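Staline (robot learning method)

Staline is a method for teaching a robot arm to pick up and put down small objects using pictures from a camera fixed near its gripper. It was developed by Byung-chul Wang and Kyung-hwa Ra at the Jarnia laboratory, and is mostly used for tasks in which an item must be taken from a basket or tray.
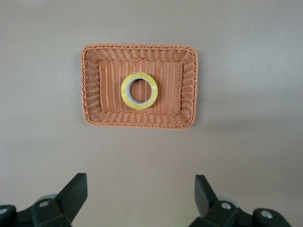
Background

Earlier work at Jarnia relied on a fixed camera above the table. The arm often blocked its view at the moment of grasping, and the camera had to be measured again whenever it was knocked. Wang proposed dropping the overhead view and training on the wrist camera alone. In such a view the fingertips stay at the bottom of the picture while the target, such as a roll of tape lying in a woven basket, grows larger as the arm comes down.

Method

A person first guides the arm through the task by hand. The standard training set holds 520 of these demonstrations. Each is cut into short pieces, and a network learns to predict the next movement of the arm from the current picture and the 2 before it. The opening of the gripper is predicted separately, a change made by Ra after early versions closed the fingers too soon.

Rolls of tape are a common test object. They can be gripped across the outside or with one finger through the hole, and demonstrations that mix the two tend to confuse the network. Staline deals with this by labelling each demonstration with its type of grip before training.

Results

In a trial run by Cleiton Guimarães, the arm made roughly 1,000 attempts with four kinds of object. Most failures happened close to the basket walls, where a finger touched the rim on the way down. Shiny objects also gave trouble under strong side lighting.

Later versions

So-yul Nam adapted the method for a softer gripper under the name Privik. It uses the same training set but moves more slowly near the rim.

See also

Imitation learning
Visual servoing
De Haan gripper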